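Grolton Cell Notes
@groltoncells

1/
Monday thread. Service notes for cell 2, the tabletop arm that runs the cup and spoon task. Wrist camera remount, finger pads, table, fixture. Posting it in the order the work goes on the bench.

2/
Configuration: single arm on a Gorus pedestal, parallel gripper, small camera on the wrist bracket, white table. Control runs on Minja. Pads and bracket are our own parts. Everything below assumes that layout.

3/
Symptom that started it: grasp points on the spoon handle drifting toward the rounded tip. Slow drift, same direction every time. Arm repeatability checked fine against the dial indicator, so the arm was left alone.

4/
Before touching anything, park the arm in the service pose, drop to manual mode, lock out the pedestal supply. The gripper holds its last position with power off. Do not push the fingers open by hand. There is a release on the back of the gripper body.

5/
Save a wrist camera frame in the service pose first. You need it later to compare finger position in view. Skipped this once in June and spent an afternoon guessing where the bracket used to sit.

6/
Bracket inspection. Ours is held by 2 screws into the tool flange adapter. Lower one had backed out. No witness mark on it, so no way to tell when it moved. Both now have paint marks across the head and the bracket face.

7/
The bracket also has a locating pin. Pin hole had gone slightly oval. You can feel it if you take the screws out and rock the bracket by hand – any play at all, replace the bracket. Shimming it works for a week or so and then you are back.

8/
Refit: clean the flange face, seat the pin, run both screws in finger tight, then alternate between them. Low strength threadlocker only. Someone used the permanent grade on cell 1 and the adapter had to come off with the bracket.

9/
Cable. The camera lead should have one slack loop at the wrist and a clamp above it. Rotate the last joint to both limits by hand jog and watch the connector. If the connector moves relative to the camera body, the loop is too short. Ours was.

10/
Finger pads. Dark pads with rounded tops, one on each finger. They glaze. The surface goes shiny, and smooth handles start to rotate in the grip when the arm accelerates. Wipe with isopropyl, let it flash off, press a thumbnail in. If the dent stays, the pad is finished.

11/
Replace pads as a pair. A new pad against an old one moves the closing centerline, and the grasp offset in the config is measured from that line. We log pad changes by cycle count. The last pair came off at 976 cycles, which is early for us.

12/
Cause of the early wear was on the fixture side. The spoon had been lying flat on the table and the fingers were dragging on the surface each time they went under the handle. You could see the scuffs on the table before you could see them on the pads.

13/
Fix for that: raise the spoon on two wooden blocks. Bowl end on one, handle across the other. Clearance below the handle lets the fingers come down without touching the table. Blocks are scrap wood, no finish on them, and they get thrown out when the corners round off.

14/
The blocks are not screwed or taped down. Deliberate. The task needs some variation in spoon position, and if an approach goes wrong a free block slides away. A fixed one takes the load into the finger.

15/
Same goes for spoon angle. It does not need to be square to the blocks. Diagonal is fine as long as the handle has support and the bowl is not hanging in air.

16/
Table. Wipe down at the start of the shift with a damp cloth, then a dry one. No spray near the pedestal. Spills get cleaned before the next run starts, because dried drops on a white surface end up in the segmentation as small objects.

17/
On that point, check the minimum blob size in the vision config. Ours is 8 pixels after the last Minja update reset it. It had been set higher. Anything you change there, write down somewhere other than the config file.

18/
Lighting. Overhead panel only, window blind down. The table will still show soft gray shading from one side to the other and that is acceptable. Exposure on the wrist camera is locked. If you unlock it to make a test image look nicer, lock it again before you leave.

19/
Cup. We use a red one with a white rim for the current runs. Strong edge at the rim, easy to find from most angles. The dark drink against the white inner wall also gives a usable liquid line. Clear glass was tried and went back in the cupboard.

20/
Keep the cup away from the approach path. Placement is by eye but there is a keep-out in the planner and it is bigger than people expect – it covers the wrist bracket as well as the fingers. If the planner refuses a path that looks free, the bracket volume is usually the reason.

21/
Power back on. Reduced speed, hand on the enable switch. Open and close the gripper with nothing in it. Listen for the click from the release lever. If it clicks, the lever is not fully home and the gripper will let go under load at some point.

22/
Hand-eye calibration next. Use the Cerine board, the rigid one. The printed sheet taped to cardboard has been binned. Take poses with real wrist rotation in them. A set where the camera only slides around above the board will solve and give a nice residual and a bad transform.

23/
After the solve, go to the service pose and compare with the saved frame from post 5. Fingers should appear in the same part of the view. If they have moved and you have not changed fingers, the bracket is not seated. Go back to post 8. Recalibrating over a badly seated bracket hides the fault until the screws settle.

24/
Then a dry check over the fixture. Table laid for a run, gripper open, arm stopped short of the objects. On the wrist view look for both fingertips, the full length of the spoon, and the cup. Part of the cup outside the view is OK on this pose, as it is found from the earlier overview position.

With the new bracket fitted, finger pads at lower right, spoon across its blocks, cup over at upper left:

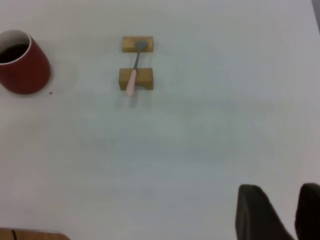 25/
Log entry. Record bracket changed, pads changed (reset the cycle counter), cable loop lengthened, calibration file name, blob size. Leave the old calibration file in the folder with the date in the name. Old bracket goes in the bin marked scrap and not back in the drawer with the spares.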